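¿Qué es una cooperativa? (explicado rápido)

Para lectores de 8 a 11 años. Tiempo de lectura: lo que tarda en enfriarse un vaso de leche.

Imagina que tienes dos vacas. Dos, nada más. Dan leche todos los días, también los domingos, también en tu cumpleaños. Las vacas no saben de fiestas.

Tu familia bebe un poco de esa leche. Sobra mucha. ¿Qué haces con el resto? Venderla, claro. Pero la fábrica de quesos está lejos, la carretera tiene curvas y tú no tienes camión. Tienes una bicicleta. Mala idea llevar leche en bicicleta en agosto.

Entonces llega un señor con furgoneta. Te dice: te la compro, pero barata. Muy barata. Y tú dices que sí, porque si no, la leche se estropea. Al vecino le dice lo mismo. Y a la vecina de enfrente también.

Eso pasaba en Vergate, un valle con mucha hierba, mucha vaca y poca gente. Hasta que las familias se juntaron.

Juntarse, pero en serio

Una cooperativa es una empresa que pertenece a las personas que la usan. Léelo otra vez, que es la frase importante. No hay un dueño único en un despacho grande. Los dueños son las propias familias ganaderas. Se llaman socios y socias.

La de Vergate se llama Plotis. Tiene 116 familias. Cada una puso 50 euros para entrar. Si haces la cuenta salen 5.800 euros (hazla, hazla). No es una fortuna, pero sirvió para pagar la entrada de un tanque frío de segunda mano. El tanque lo vendía Mäkelä, un taller del pueblo de al lado. El resto se fue pagando poco a poco, con una parte de la leche vendida.

¿Para qué quieren un tanque frío? Para que la leche aguante. Recién ordeñada sale calentita, y en la leche calentita las bacterias están de fiesta. Si la enfrías pronto, se quedan quietas. Y con la leche bien fría ya no tienes que vender deprisa y corriendo al primero que pasa. Puedes esperar. Puedes decir que no.

Ahora el tanque recibe 2.360 litros al día entre todas las familias. Con esa cantidad sí viene un camión de verdad, de los grandes, y paga mejor. Una familia sola con sus dos vacas no le interesaba. Todas juntas, mucho.

¿Y quién manda? 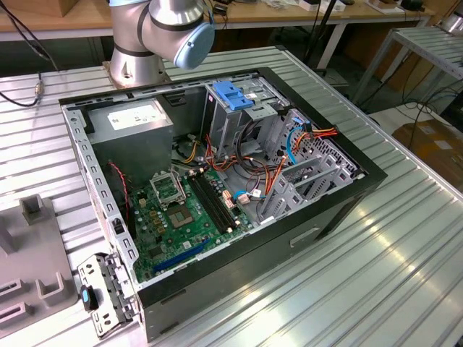 En una cooperativa mandan los socios y cada uno tiene un voto. Uno. El que tiene cuarenta vacas, un voto. La que tiene dos, un voto tambien. Se reúnen, discuten (a veces bastante), levantan la mano y se cuenta. Pero tampoco pueden estar todos decidiendo todo el rato, así que se reparten las tareas. Mira el ordenador de la foto, con la caja negra abierta: la fuente de alimentación gris va por un lado, la placa verde por otro, y el procesador tiene su propio hueco cuadrado en la placa. Cada pieza hace una cosa. En Plotis igual – unos llevan las cuentas, otros limpian el tanque, otros hablan con la quesería. Y si una parte falla, se nota enseguida en las demás. Pregunta en Vergate por la semana en que se olvidaron de encargar jabón para el tanque.

Palabras que te vas a encontrar

Socio o socia: persona que forma parte de la cooperativa. Pone dinero al entrar, trae su leche y vota.

Asamblea: la reunión grande. En Vergate es el viernes por la tarde, después de ordeñar. Dura mucho. Hay bocadillos.

Intermediario: alguien que compra a uno y vende a otro. El de la furgoneta. No es un malvado de película, ojo. Los hay que trabajan muy bien y hacen falta. El problema es cuando solo hay uno y pone el precio que quiere.

Excedente: lo que queda después de pagarlo todo. En otras empresas se suele decir beneficio. En la cooperativa se decide entre todos qué hacer con él.

¿Y qué hacen con lo que sobra?

Depende del año. Un año arreglaron el camino que sube al tanque, que era puro barro. Otro año lo repartieron: más leche habías traído, más te tocaba. Y siempre guardan un poco en una hucha común, por si se rompe algo. Los tanques se rompen. Normalmente de noche.

También han probado a hacer yogur. Salió líquido. Lo llamaron «yogur para beber» y se vendió todo en el mercado de Valla. Ahora lo hacen así aposta.

¿Todo es perfecto? No. Ponerse de acuerdo cuesta. Hay reuniones larguísimas por cosas pequeñas, como el color de las etiquetas. Hay quien trae leche con agua (se nota, se mide, y toca hablar con esa familia). Y si el precio de la leche baja en todas partes, baja también para Plotis. La cooperativa ayuda, pero no hace magia.

¿Solo hay cooperativas de leche?

Qué va. Hay de naranjas, de aceite, de pescado, de taxis. Hay colegios que son cooperativas: los maestros y maestras son los dueños. Hay cooperativas de vivienda, donde varias familias se juntan para construir un edificio. A lo mejor hay una en tu calle y no lo sabías. Busca en los carteles «S. Coop.» o «Coop.», muchas lo ponen.

Prueba en clase

Se necesitan 3 grupos y un montón de garbanzos. Los garbanzos son la leche.

Primer grupo: cada uno vende sus garbanzos solo, sin hablar con nadie. Segundo grupo: los venden todos juntos. Tercer grupo: son los compradores, y tienen que intentar pagar lo menos posible. Los que compran pagan con clips, botones, lo que haya.

Diez minutos. Luego contad los clips de cada grupo y lo comentais. Cambiad de papeles y otra vez. Y los garbanzos, después, al bote, que en el suelo resbalan.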